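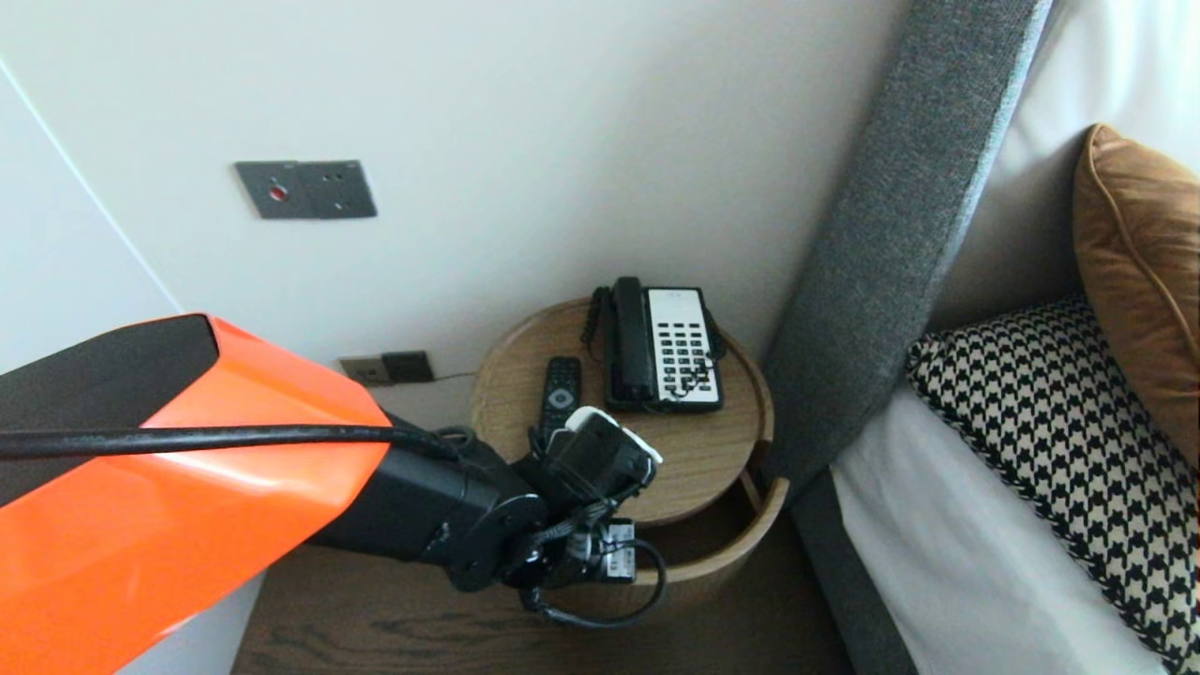 A round bedside table with a corded telephone.

Bedside table

A bedside table, also called a nightstand or night table, is a small table or cabinet placed next to a bed. It holds things a person may want during the night, such as a lamp, a glass of water, a book or a telephone. Most have at least one shelf or drawer under the top.

Origins

Popular accounts trace the bedside table to the cabinets that once hid chamber pots. The link is real for many older pieces with doors, but it is often stretched to cover every small table that ever stood in a bedroom. Stools, chests and wall ledges did the same work, and old household lists rarely say where a table was kept. Sellers' claims that a given piece was "made as a nightstand" should be read with care.

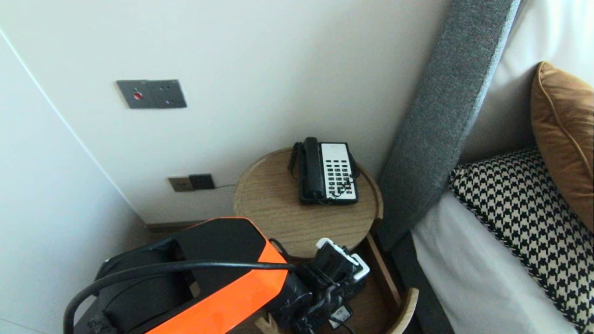 Round side table in light wood, placed between bed and wall.

Size and shape

The usual advice is that the top should be level with the mattress. Retail guides repeat this as a rule, mostly without saying where it comes from. Mattress depths vary so much that a table bought to match one bed may sit well below the next. Square tops remain the most common. Round tops are promoted as safer in tight rooms, a claim that makes sense for shins and hips but has little testing behind it. 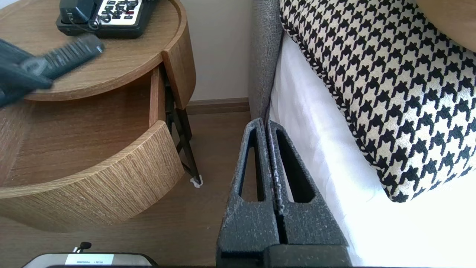
Storage is where makers' claims are hardest to check. Catalogs tend to list the outside width of a piece and leave out the space inside the drawer. On a round table the loss can be large, as the front has to follow the curve of the top. A curved drawer front that bulges outward, with a fine vertical stripe in the grain, looks generous from across the room – the box behind it may be less so. The furniture writer Ward De Smet has argued that inside measurements should be printed on the label. The makers Cesov and Fomura do print them; Utus does not.

In hotels

Hotels were long the steadiest buyers of bedside tables, partly because the room telephone needed a place within reach of the pillow.
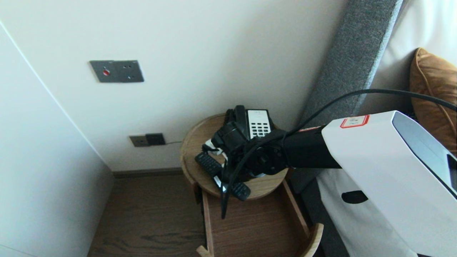 That reason has weakened as guests bring their own phones, and some chains have switched to wall shelves. Abelardo Agudelo, a hotel fitter, has questioned the savings claimed for shelves, noting that quotes often leave out the cost of repairing the wall. His own figures cover only 12 rooms and have not been repeated elsewhere.

See also

Chest of drawers
End table
Headboard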